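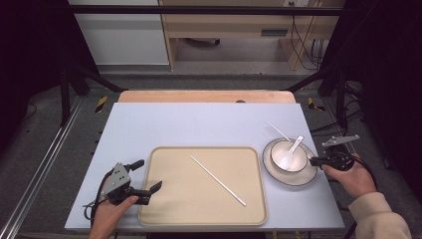

Makhubela wrote during the comment period that a rule no operator can check from the chair is a wish, and asked for every "should" in the draft to become a "must" or be removed. Most of them were removed. The text below is the version in force.

Prernum Tabletop Handling Set: data card and collection rules

Scope

Prernum is a set of two-handed table-setting and clearing episodes recorded with hand-held grippers at the Terkatstead site. Anirmont maintains the set and the rules. The card covers release 2. Release 1 used different finger pads and must not be mixed with release 2 for training or for evaluation.

Contents

Release 2 has 500 episodes across 16 tasks. Objects are small tableware: bowls, saucers, spoons, chopsticks, trays. Video is stored at 30 frames per second. Gripper pose and finger opening are logged on the same clock. Each episode folder holds the video, the logs, a task file and a review file. A folder without a review file is not part of the release.

Terms

Must: an episode that breaks the rule is rejected.
Should: the reviewer notes the break and keeps the episode.
Operator: the person holding the grippers.
Reviewer: a person who checks the episode and did not record it.

Rules before recording

1. The operator must close and open both grippers fully once before each block. If the logged opening does not return to its zero value, stop and recalibrate.
2. Cables must have enough slack to reach the far side of the table. A cable must not cross the area where objects are placed or picked up.
3. Chipped or cracked ceramics must be taken out of use. Do not glue them.
4. Hazard tape on the floor must be replaced when an edge lifts.
5. The start layout must match the task file. Object order on the table is free unless the task file fixes it.
6. Sleeves should end at the wrist or fit closely. Loose cuffs hide the trigger hand from the reviewer.

Rules during recording

7. Objects must be moved only with the gripper fingers. Touching an object with a bare hand ends the episode.
8. Thin objects such as chopsticks must be gripped singly. Picking up two at once is a failure even if both reach the target.
9. A failed grasp may be retried twice. The retries stay in the episode and are marked in the review file.
10. A dropped object that leaves the tabletop ends the episode. Do not reach for it with the gripper.
11. The grippers should not touch each other. Handovers are allowed in tasks marked H.
12. The operator must rest after 27 episodes. The count starts again after the break, including when the task changes.

Review

The reviewer watches the whole episode at normal speed, then the grasps at half speed. Outcome labels are success, partial and fail. Partial means that at least one object reached its target and at least one did not. If the reviewer and the operator disagree, the reviewer's label stands and the operator's goes in the notes field.

Known limits

Lighting was not varied. All tableware is rigid, and no episode uses liquid or food. Contact force was not measured, so the set cannot support claims about safe grip strength. Operators were trained on the same three practice tasks, and their habits show up in the approach angles. Left-handed operators are underrepresented.

These rules are an internal procedure. They do not replace a risk assessment, and a policy trained on Prernum must be assessed separately before it runs on a powered arm near people.

Changes

November: rule 8 added. Rule 9 changed from three retries to two. The "ambiguous" label was dropped, and episodes that carried it were reviewed again.

Open items

Makhubela's request for a fixed cable route is still open. Terkatstead is testing an overhead route. Rule 2 stays as written until the test is done. Send corrections with the episode folder name and the rule number.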